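Chapter 4
Setting Up the Table Station

In this chapter
Why the small stuff gets its own chapter
Chopsticks, spoons, and the things that hold them
Dishes within reach
Stocking before service
Key words: station, par, backup, turn, bundle

My first restaurant job was at a noodle place called Tralari, and I wanted to cook. I'd told everybody I was going to cook. So of course Dolores Pruitt, who ran the floor, handed me a tub of chopsticks and a towel and told me to come find her when every holder in the place was full. I was nineteen and a little insulted! I figured I'd be done in ten minutes and back near the stove where the interesting people were.

It took me most of an hour. I put too many in the first holders, so tight that you couldn't pull one out without three more coming along for the ride. Then I overcorrected and the next bunch leaned over like tired flowers. I mixed two lengths together without noticing. Dolores came by, pulled one pair from a holder, laid them side by side on the table, and they didn't match. She didn't say a word. She just put them back in my hand and walked off.

I've set up a lot of tables since then (and yes, I did get to cook eventually), and I still think about that mismatched pair. A guest may never notice your beautiful stock or the two days you spent on it, but they pick up their chopsticks first. If one is longer than the other, or there's a bit of dried rice on the end, that's how their meal with you starts.

So before we get to trays and carrying and all the running around in Chapter 5, I want to spend some time on the part that sits still. I'm going to call it the table station. In some places that's a caddy on every table, in some it's a shelf along the wall where people help themselves, and in some it's a counter by the kitchen that only the staff touch. The ideas carry over pretty well.

4.1 Chopsticks

Let's start with the shape, which I never gave a thought to until I had to buy them. Chopsticks come round, square, six-sided, and a few mixes of those, with one shape at the top end and another down by the tip. Round ones feel nice in the hand but they roll, and if your tables have any slope at all you'll be picking them up off the floor all night. Flat sides stay where you put them. They also stand together more neatly in a holder, and you can get a better grip when you're wiping them down.

Don't mix shapes in one holder if you can help it. I know it happens – a few go missing, somebody orders replacements, and the new ones aren't quite like the old ones. The color may be dead on and the ends still different. From straight above you'd hardly notice, and then a guest pulls out one of each. 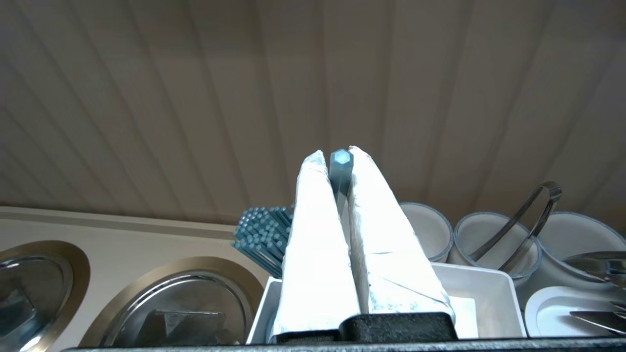

How full should a holder be? I go by feel. Take hold of one chopstick near the top and lift. It should come up by itself, with its neighbors staying put. If the whole bunch rises, take a small handful out. If the bunch flops to one side when you let go, add a few. You'll get so you can do this without looking, usually while somebody is talking to you about something else.

Tips go down, always. The end the guest touches with their fingers is the end that sticks up, and the end that goes in the mouth stays down in the holder where hands don't reach. That means the inside of the holder has to be clean too, all the way to the bottom. Turn it upside down over the sink before you wash it. You will be amazed at what falls out (crumbs, toothpick ends, once a very small plastic dinosaur).

And please let everything dry before it goes back in. A packed bundle holds water for a long time down at the bottom. Spread the chopsticks on a clean towel or a rack first, in one layer, and go do something else for a while.

4.2 Dishes within reach

Small metal dishes are the workhorses of a self-serve station. They don't chip, they're light, and they survive being dropped by people like me. Their one bad habit is that they show everything. Water spots, fingerprints, a smear of sauce along the rim – it all shows up on shiny steel as soon as the lights are on. Wipe the rims last, right before you open, with a dry cloth, and then handle the dishes from the outside only.

Look inside each one as well. Rochelle Gallagher, who trained me at my second job, used to tilt every bowl toward the window before she set it out. It looked fussy to me until I found a spoon somebody had left in one. Now I tilt.

4.3 How much is enough

The amount you want on hand at the start of a shift is called your par. At the lunch counter where I worked longest, we had 24 holders, and our par for chopsticks in the back was 200 pairs on top of whatever was already out. That sounds like a lot for a small room. On a rainy January noon, when everybody within four blocks wanted soup, we went right through it and stood there washing like mad.

Your number will be different, and the only way to find it is to write down what you used for a couple of weeks. Jot down the busy hours separately. Keep the backup close enough that you can grab it in a few steps, covered, and in the same bundles you'd put out, so that refilling is one motion.

Try it yourself

Fill one holder by the lift test. Ask a friend to pull out a pair with one hand while looking away, then do it again with the holder half empty. Write down when it starts to lean, and keep the note. You'll want it when we work out refill times in Section 4.5.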